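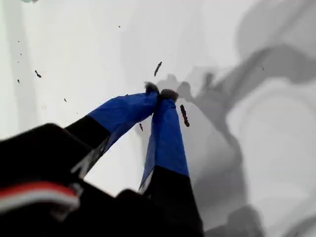 Folding Small Cloths: Your Questions

I get a surprising amount of mail about dishcloths! Most of it started after I wrote up how I fold mine for the drawer, so I've put the questions I hear most often on one page and I add to it when something new comes in. Last tidied up January 2026. If you're after bath towels or fitted sheets, those have their own pages (fitted sheets has its own very long page, sorry).

What kind of cloths are we talking about?

Anything small and soft that ends up in a kitchen drawer: dishcloths, dusting cloths, cloth napkins you use every day. I call my usual ones Skarnas after the line I buy, and I have a few heavier Ulloden ones for the stove. The folding is the same for all of them, though the heavy ones puff up and want a good firm press with your palm.

Do I need a special table?

Goodness, no. Any flat, clean surface bigger than the cloth when it's opened out. I like a white tabletop for it, especially with pale cloths, because crumbs and stray threads show up and I can wipe them off before they get folded in. The bed works if your knees don't mind, but the fold never comes out quite as crisp on something squishy.

My cloths come out of the basket in a ball. Where do I even start?

With a corner! Forget about the middle of the heap for now. Look for a bit of edge, run your fingers along it until you hit a corner, pick that up, then follow the edge to the next corner. Hold those two and let the rest drop. Give it one shake (a gentle one if there are glasses nearby, ask me how I know) and lay it down.

What if there's a flap folded over on itself and I can't tell which edge is which?

Ah, the sneaky flap. A light green cloth is the one I picked for this, loosely bunched on the white table, wider toward the bottom and with a folded bit lying over itself in the upper middle. When you've got one like that, peel the flap back first and smooth it outward before you go hunting for corners. It's very easy to grab a fold thinking it's an edge, and then you pull and the whole thing just gets twistier. If it feels thick between your fingers, it's a fold. Let go and try again. 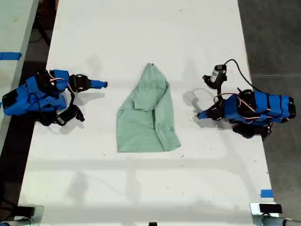
How often should I wash dishcloths?

Swap them out every day if you cook every day, and sooner if you've wiped up anything from raw meat. I keep a hook inside the cupboard door for the one in use, and it goes into the hamper each night after the last pan is done. In between, rinse it, wring it hard and hang it open so it can dry.

Which fold do you use?

For the drawer, I fold in half, then in half again the same way so I have a long strip, and then into 3 from one short end. It makes a tidy little packet that will stand on its edge, and I can flip through them like record sleeves. For an open shelf I stop at the square, in half one way and in half the other, and stack them with the rounded fold facing out.

Mine never line up at the edges. Am I doing it wrong?

Probably not! Plenty of cloths aren't square to begin with, and washing pulls them even further out. Match up two corners, let the other two land where they want to, and tuck the messy side to the inside. My friend Aiguo Liao irons hers, and they're beautiful, and I am never going to do that.

Do I have to get every wrinkle out first?

No. Sweep your hands from the middle out to the sides, get the big creases, and move on. The small ones go soft under the weight of the stack, or they don't, and you're going to wipe up coffee with it either way.

Is folding even worth it? Can't I just stuff them in?

You can! I did that for years with the rags under the sink, and I still do with the really ratty ones. For the everyday cloths I like being able to see what's left, and the drawer closes without a fight.

How many cloths should I keep in the drawer?

Enough to get from one wash day to the next, plus a few. We had over 5 dozen at one point (I can't resist a color) and I gave a big bag of them to the animal shelter last April, and haven't missed a single one.

Can my kids help?

Please let them! Start with the square fold and a napkin, something with a bit of body to it. Thin, floppy cloths are much harder for little hands. My youngest was 4 when we started, and his stacks leaned terribly, and I used every one of them.

What about fabric softener?

I skip it on anything meant to soak things up. It leaves a coating, and the cloth ends up pushing water around the counter. If yours have gone stiff, try using less detergent and shaking them out well before you hang them.

Still stuck? Leave a comment under the drawer post and tell me what kind of cloth you've got. I try to answer within a couple of days, longer during canning season.

Halvard Sjögren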